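Category: Site Visits / Automation
Last updated: June

A visit to the Polavano workshop in Kedport

The bus from Kedport station stops at the bottom of the hill, and the Polavano building is the second one up, past a tile warehouse. I got there at 9:30 in the morning. The open day had drawn more people than the lobby could hold, so we were split into groups and mine was sent upstairs first.

I run a small packing line and have no background in research. I went because a customer had forwarded me a summary of the group's latest result and asked whether it meant anything for us. The summary said that a robot arm had learned a set of table tasks from recordings of people doing them by hand, with no robot present during the recording. I wanted to see how that was done.

Britt-Marie Eklund led our group. She manages the recording side of the project, which is called Eder, and has been with it from the start. She began with the reasoning. The older way of teaching an arm is to have a person steer it through the task, over and over. It works, but it is slow, and the person feels nothing through the controls. In Eder, the person holds the gripper. A camera on the tool records what the fingers are doing, and a program is trained on those recordings. Afterward the same style of gripper goes on the arm, so that what the arm's camera sees is close to what the program saw in training.

The tool's view of the table is narrower than I had imagined. The two fingertips take up a good part of the picture, and whatever you are reaching for has to come in between them.

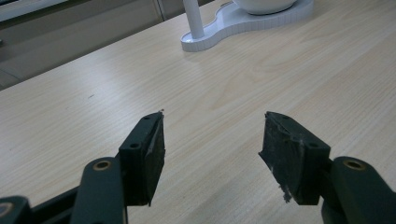
Eklund spent longer on wear than I expected. The pads on the fingertips get scraped up by use, and for a while the group changed them as soon as they looked rough. Then they ran a comparison. They trained one version of the program only on recordings made with fresh pads, and another on a mix of fresh and worn. Each version was given 200 attempts on the arm, with a mix of pads. The second one dropped fewer objects, mainly small ones. Her explanation was that people change their grip a little when the pad is poor, closing earlier or taking the object lower down, and that the program picks this up. She was careful to say that this was one comparison, on one kind of gripper, and that she would like to see somebody else repeat it.

They still change pads when one is close to coming off. The rule is written on a card by the door of the recording room, along with a list of who has the keys to the parts cabinet.

The main result is about how many recordings you need and how varied they should be. The group made 400 recordings of one task with everything placed the same way each time, then trained on those. Next they made only 100, but moved the objects between recordings and changed the person holding the tools. The smaller set gave the better program. On objects set down in new positions the difference was large, and on objects in the familiar position there was hardly any. A man in our group who does inspection work asked if the 400 were simply badly made. Eklund said they had wondered the same thing and had checked them by having two people watch every one. A few were thrown out and the result did not change.

I asked about tasks that take two hands, as most of ours do. These are harder. The two tools have to be timed against each other, and a person will often steady something with one hand without thinking about it. If the recording shows the steadying hand only at the edge of the view, the program may never learn that it matters. For this reason the two-handed recordings also use a view from higher up, looking down on the table and both hands. It is used to check the timing and to sort out recordings where one tool was out of sight of the other.

The work is done at an ordinary tabletop, with a few everyday things on it and a gripper in each hand.
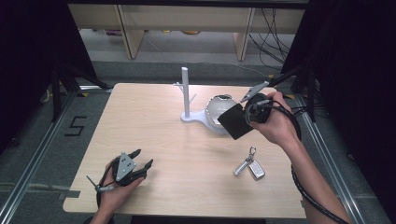
Two-handed work at the table, with a white stand in the middle and a set of keys at the lower right.

Later we were given a turn with a pair of practice grippers in the next room. They are heavier than they look, and it took me several tries to pick up a plastic cup without pushing it over. Eklund said new people usually move too fast. They are asked to do the first recordings slowly, and those are kept separate until the person has settled down. Sessions are short, with a break after each. Wrist strain was a problem in the first months and the handles were reshaped.

After coffee we went down to the ground floor, where an arm was running a program trained on Eder recordings. It was putting small containers onto a tray. I watched it for ten minutes or so. It missed one, backed off, and tried again from the other side, and got it. It was slow. By my watch a person on my line would have filled the tray several times over. The staff did not pretend otherwise. They said speed had been left alone on purpose until the error rate came down, and that they would start on it in the fall.

A company called Allurero had a stand near the exit and is hoping to sell the hand tools to workshops like mine. They had no price to give me. The person at the stand thought that 200 recordings would be enough for a simple pick-and-place job, if the objects were moved around properly. That fits with what we had been told upstairs, but I would want to try it with our own parts, which are shiny and tend to roll.

Parking is limited and the elevator was out of order, so anyone who has trouble with stairs should call ahead. The handout with the comparison figures ran out before noon. I left my address and they said they would mail me a copy.

Filed under: robots, training methods, open days
14 shares | 3 comments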